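协作机械臂工作台安全检查表(附评语)
学生项目:试管搬运小组
地点:Savthorpe 教学楼一层,自动化实验室
检查时间:十二月,下午两点开始
检查人:Fadi Masri
陪同学生:Nayeli Huerta、Crisóforo Galindo、Getsemaní Zamudio
指导教师:Heriberto Escobedo

填表说明

中文不是我的母语,所以我写评语的时候尽量用短句。如果有哪一句的意思不清楚,请直接来问我,请不要猜。安全的事情猜错了比较麻烦。

结果分三种:“合格”,“合格但有意见”,“不合格”。“合格但有意见”的项目可以继续工作,但是意见要在下次检查以前处理完。“不合格”的项目,处理完以前机械臂不可以通电。

小组的任务写在这里,给没有参加过的老师看:机械臂用夹爪从一个试管盒里取试管,放到另一个试管盒里。试管全部是空的。任务程序叫 Plondader,是学生自己起的名字。这个项目报名参加 Pemmont 校际自动化比赛的“实验室助手”组。

一、场地和通道

1.1 工作台周围的通道可以让一个人正常走过
结果:合格
评语:上次检查的时候通道里放了两把椅子,现在已经搬到隔壁 201 室。请保持。

1.2 地面没有会绊倒人的东西
结果:合格但有意见
评语:木地板上有一卷灰色的线缆,放在桌子旁边。它是卷好的,这一点比散开好得多。但是线缆放在地上,人后退的时候看不见。我请 Crisóforo 在支架旁边装一个挂钩,他说有现成的挂钩,不需要买。请装在膝盖以上的高度。

1.3 灭火器在位,压力在绿色区域
结果:合格
评语:没有意见。检查卡上的签名是完整的。

1.4 出口的门从里面可以直接打开
结果:合格
评语:我自己试了一次,没有问题。门上的弹簧有点紧,力气小的同学要用两只手推。我已经告诉后勤,这不是小组的责任。

1.5 照明足够
结果:合格
评语:冬天天黑得早,下午四点以后请把靠窗的灯也打开。学生有时候为了让相机的图像稳定而关掉一排灯,这可以理解,但是关灯以前要告诉同组的人。

二、电气

2.1 电源插座和插头没有破损
结果:合格
评语:墙上的白色插座外壳完整。请不要在这个插座上再接插线板。

2.2 控制柜接地
结果:合格
评语:Heriberto 老师出示了测量记录,我看过原件。

2.3 机械臂的线缆没有磨损,运动时不被拉紧
结果:合格但有意见
评语:线缆从上面的关节垂下来,形成一个弧形。我请学生用低速把机械臂走到最远的位置,弧形还有余量,所以这项合格。我的意见是固定的方法。现在扎带的数量少,有一段线缆在运动时会摆动。请在小臂的中间再加一个软的固定带,不要用硬扎带勒紧,勒紧的地方里面的线会慢慢断,从外面看不出来。

2.4 急停按钮可以用,位置容易够到
结果:合格
评语:每个陪同的学生都按了一次,机械臂每次都停下来。Getsemaní 按了以后忘记旋转复位,后来她自己想起来了。这很正常,但是请把复位步骤写在按钮旁边的小纸上,字写大一点。

2.5 断电以后夹爪的状态是已知的
结果:合格但有意见
评语:我问了三个学生“断电以后夹爪会松开还是会夹住”,得到两种答案。我们当场做了试验:夹爪里放一支空试管,断电,试管没有掉。请把这个结果写进操作手册。我特别要求写“试验过”,因为以前手册里写的是“应该不会掉”。“应该”这个词在安全文件里不够用。

三、机械臂和固定

3.1 底座螺栓全部拧紧
结果:合格
评语:用扭力扳手检查过,学生操作,我看。底座装在银色的安装板上,安装板放置的铝型材平台没有晃动。请在螺栓头上画线,以后只要看线有没有错开,就知道螺栓有没有松。

3.2 速度和力的限制已经设置,并且有密码
结果:合格但有意见
评语:限制设置正确。密码写在一张便签上,便签贴在示教器背面,这样密码就没有意义了。便签已经当场撕掉。新的密码由 Heriberto 老师保管。我知道这样学生会觉得不方便,但是改限制本来就应该是一件不方便的事。

3.3 夹爪的指尖没有裂纹和毛刺
结果:合格
评语:指尖是黑色的,裂纹不容易看见,所以我用手电筒从侧面照着看。请学生每个星期也用同样的方法看一次。

3.4 夹爪和法兰之间的连接没有松动
结果:合格
评语:用手轻轻摇过,没有间隙。

3.5 程序启动以前,机械臂先回到安全位置
结果:不合格
评语:这是这次检查里唯一的不合格。Plondader 启动以后,机械臂从当前位置直接走向第一个试管盒。如果前一次程序在低的位置中断,夹爪就会横着扫过试管。Nayeli 说他们一直是手动把机械臂抬高以后再启动,她没有说谎,我也看见她这样做了。可是这个步骤只在她的习惯里,没有在程序里。换一个人操作,就可能忘记。请在程序开头加一段:先垂直上升,再回到安全位置,然后才开始任务。

补充:检查结束前 Nayeli 已经写好这一段,我看了一次低速运行,动作正确。但是按照规定,我要等 Heriberto 老师也看过代码并且签字,才能改结果。所以表上还是“不合格”。请不要因为这个难过。

四、工作台面和试管

4.1 桌面稳定,机械臂加速时桌子不移动
结果:合格
评语:木桌面很漂亮,木纹是红棕色的,我家里也想要一张。但是漆面很亮,也有点滑。我用手推试管盒,很小的力它就走了。见 4.2。

4.2 试管盒的位置固定
结果:合格但有意见
评语:两个试管盒都是直接放在桌面上。程序里试管的坐标是固定的,盒子移动几毫米,夹爪就可能压在试管的边上。学生在夹爪的程序里设置了力的上限,所以不会有人受伤,但是试管会坏。我建议做一个定位框,或者先用防滑垫。Crisóforo 想用 3D 打印做定位框,材料用剩下的就可以。比赛以前两种方法都可以接受。

4.3 盒盖完全打开,不在机械臂的路线里
结果:合格
评语:两个盒盖向外侧打开,左边的向左,右边的向右,这个安排很好,中间的路线是空的。请把“盖子向外”写进准备步骤。有一次我看见别的小组把盖子向里面打开,夹爪碰到了盖子,铰链断了。

4.4 夹爪下降到试管上方时,速度已经降低
结果:合格但有意见
评语:夹爪下降到离试管很近的高度才停,这是任务需要的,我不反对。问题是最后一段的速度。现在程序在最后一段用 11 毫米每秒,可以接受。但是 Getsemaní 告诉我,为了在比赛里节省时间,他们试过更快的值。请把试验用的值和比赛用的值分开保存,文件名要不一样。我看到文件夹里有“最终版”和“最终版新”,我分不出来哪一个更新。

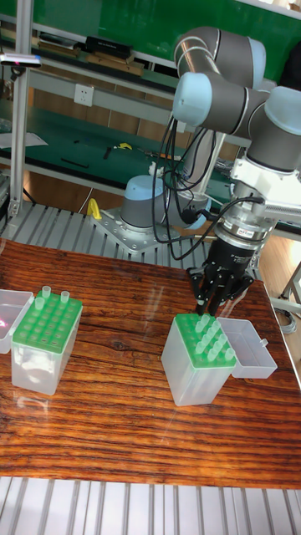
试管密的地方还有另一个困难:夹爪的两个手指要插到相邻的试管中间。学生现在的办法是从外侧开始取,一支一支向里面走,这样每次至少有一边是空的。这个顺序我觉得是对的。请把顺序写进程序的注释里,现在注释只有一行,写的是“按顺序”。

4.5 试管没有破损,没有液体
结果:合格
评语:再提醒一次,比赛以前全部用空试管练习。有同学问可不可以装有颜色的水,这样拍视频好看。我的回答是不可以。桌面旁边有线缆,而且漆面沾水以后更滑。如果比赛的规则要求装液体,请先写申请。

4.6 抓取成功率的记录
结果:合格
评语:严格地说,这不是安全项目,但是失败的抓取会产生碎片,所以我也看。小组的记录是 95%。失败的那些都写了原因,大部分是试管倾斜。记录写得很认真,有的原因后面还画了小图。

五、工具和后面的工作台

5.1 不用的工具放回原位
结果:合格但有意见
评语:后面绿色的工作台上有几件小工具和几张纸没有收。它们离机械臂有一点距离,没有直接的危险。我的担心是人会伸手越过机械臂去拿工具。我看见一次,当时机械臂是停止的,但是程序没有退出。请从侧面绕过去拿。需要常用的工具,请放在操作员这一边。

5.2 架子上的东西放稳,没有超出边缘
结果:合格
评语:纸箱是平放的,很好。请不要往上再加。

5.3 铝型材平台上没有多余的零件
结果:合格但有意见
评语:安装板旁边有一个黄色的小件。三个学生都说不是自己放的。请弄清楚它属于哪里,如果没有用就拿走。型材的槽里也容易掉进螺丝,请用吸尘器,不要用嘴吹。

六、人员和操作

6.1 操作时至少有两个人在场
结果:合格
评语:值班表贴在门后面,2 个人一组。有一天的晚上只有一个名字,Heriberto 老师说那天实验室没有开。请在表上写“关闭”,不要留空。

6.2 长头发扎起来,不戴手链和挂绳
结果:合格
评语:学生证的挂绳也是挂绳。检查当天大家都已经摘下来。

6.3 操作员可以不看手册说出紧急步骤
结果:合格但有意见
评语:三个人都说对了“先按急停”。第二步说得不一样。正确的第二步是告诉旁边的人不要靠近,然后才检查机械臂。请一起练习一次,要说出声音。

6.4 相机和录像
结果:合格
评语:固定的设备没有挡住急停按钮。调整设备位置的时候机械臂要在停止状态。

七、需要处理的事情

3.5 启动前的安全位置。负责人 Nayeli。机械臂通电以前完成,Heriberto 老师签字。
1.2 线缆挂钩。负责人 Crisóforo。
2.3 小臂中间的软固定带。负责人 Crisóforo。
2.5 断电试验写进手册。负责人 Getsemaní。
4.2 防滑垫或者定位框。负责人 Crisóforo。如果他的事情太多,请小组自己重新分配,然后告诉我。
4.4 程序文件重新命名,补写抓取顺序的注释。负责人 Nayeli。
5.1 常用工具换位置。全组。
5.3 黄色小件。全组。
6.3 紧急步骤练习。全组,Heriberto 老师在场。

八、指导教师的回复(Heriberto Escobedo)

3.5 的代码我读过了,同意。我加了一个条件:如果上升的时候力传感器的读数超过上限,程序停止并且显示提示,不要自动再试。Nayeli 已经改好,我们用低速运行了三次。签字在纸质版上。

关于 4.2,我们先用防滑垫,是从 Doãn 小组借的,比赛以后要还。定位框第一次打印小了,盒子放不进去,正在打印第二个。

关于 5.3,黄色小件还没有找到主人,先放在我的抽屉里。

九、检查人复查

3.5 改为“合格”。机械臂可以通电。
4.2 防滑垫已经看过,推盒子的时候不再移动。意见保留到定位框装好为止。
1.2 挂钩装好了,高度正确,但是是歪的。歪的也可以用。
其他项目下次检查再看。请带上这张表的原件,不要带复印件,上次的复印件看不清我的字。

Fadi Masri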